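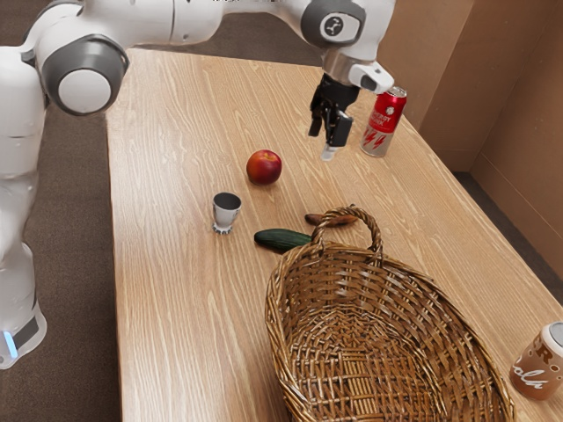
Figure 1. Objects arranged on a light wooden table (computer rendering).

Unit 3: Words for Place and Position
Course handout, Amarachi Adeyemi

Today we study "on," "over," "beside" and "against." Many students translate these words directly from their first language, and this gives small mistakes which a reader notices at once.

"On" needs contact. The cup is on the table. "Over" often has no contact: the lamp hangs over the table. But we also say "She put a blanket over the child," and there the blanket touches. Please learn this second use separately.

"Beside" means next to. Do not mix it with "besides," which means "in addition to." In the homework from the Hartley group I found this mistake many times.

"Against" has contact from the side, usually with some weight: The ladder is against the wall.

Homework: read the Meder text, page 90, and underline every place word. Then write six sentences about your own kitchen. Bring them on paper.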